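Microwave in the break room, continued
February, 14:00

Picking up from the last entry. The white microwave on the break room counter was running loud and leaving a brown smell on anything with fat in it, so it got a proper clean and a look over before we decide whether to keep it. Gillespie MacRitchie wants it kept. I have no strong view, but the spare money this month is meant for the Rankin kettle and the shelf above the sink.

Unplugged at the wall first, then left alone while I did the coffee filter. Took out the glass plate and the roller ring and put both in the sink with hot water and dish soap. The plate came up fine. The roller ring had a crust of old sauce on two of its wheels, and one wheel would not turn at all. Picked it clean with a wooden skewer and it turns now, with a slight click.

Cavity: a bowl of water with half a lemon in it, five minutes on high (plugged back in for that, unplugged again after). Let it stand with the door shut for 12 minutes. Most of the splatter on the ceiling wiped off with a damp cloth. The back left corner needed baking soda paste and a second go. Did not use the scouring pad. Fidel Echeverría used it on the old one and took the coating off in a patch, see the entry on the Filport unit, which started sparking a month later and went to recycling.

Kept water away from the vent holes. Wrung the cloth out hard and only went over that wall once. For grease sitting right in the holes I used a dry toothbrush and then the small vacuum nozzle. A fair amount of gray fluff came out.

Waveguide cover: this is the part I wanted to see. I expected it to be burned through, going by the smell. It has darkened, but I found no hole and no charred edge when I ran a fingernail along it. It does not sit square. I pushed it and it moved a little, then went back to where it was. My guess is that whoever last had it out did not seat the tab. Left it as found until we have a replacement on hand, as the old ones tend to crack when you pull them.

Ordered a cut-to-size sheet from Prellano, part 1879. Fidel says the sheet is softer than the original and can be trimmed with kitchen scissors. Trace the old piece first and cut slightly over the line.

Door: wiped both sides with the same soap and water, dried with a paper towel. The ridges on the inside hold crumbs and need a cloth over a fingertip. Opened and shut it slowly a few times and felt no play at the hinge. Latch clicks on both hooks. Seal faces are clean. No sign of rust by the hinge, which was my other worry.

State of it with the door open, plate and ring out:
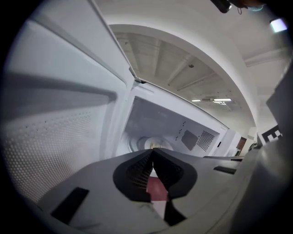

Cavity with the light on. Dark gray waveguide cover on the right wall, sitting at a slight tilt beside the square vent grille.

Heating check with one mug of water, plate and ring back in: two minutes on high and it was steaming well. Noise is lower than before but there is still a hum that comes and goes. Could be the fan. I am not opening the case for that — if it gets worse, it goes to the repair counter at Trornska, who quoted 517 for the big oven last year and might do this one for a good deal less.

To do:
Fit the new cover when the sheet arrives.
Look for a spare roller ring, same diameter. Measure across the wheels, not the ring.
Put the splash lid back on top of the microwave where people can find it. It was in the drawer with the batteries.
Ask Gillespie about the hum, he says it has always done that.

Smell test on an empty run was not done and should not be. Use a mug of water.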